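How to Oil a Wood Cutting Board

I love this job! It takes one evening and a rag, and a tired, chalky board comes back looking better than the day you brought it home. I learned it from my neighbor Teresa Kołodziej, who has kept the same bread board going since she got married.

You'll need food-grade mineral oil, a sheet of fine sandpaper, two clean cotton rags and a rack for drying. Skip olive oil and other cooking oils, as they go rancid in the wood.

Wash the board with dish soap and warm water, wipe it down and stand it on edge overnight. It has to be completely dry before you start. Then sand lightly along the grain until your palm glides over it, and brush off every bit of dust. 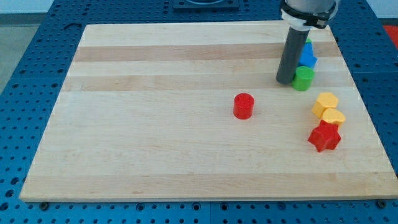 Pour a puddle of oil in the middle, bigger than feels right, and push it out to the corners with your rag. Go with the grain the whole way. On a board glued up from maple strips like this one, the darker bands will get deeper in color and the pale parts will turn a warm honey — my favorite moment of the whole thing. Don't forget the edges and especially the end grain, which soaks up oil like a sponge!

Leave it for 4 hours, flip, and do the other side. Buff off whatever is still sitting on top with the second rag.

A brand new board wants this once a week for the first month. After that, go by feel: drip some water on it, and if the drops sink in instead of beading up, get the oil out again.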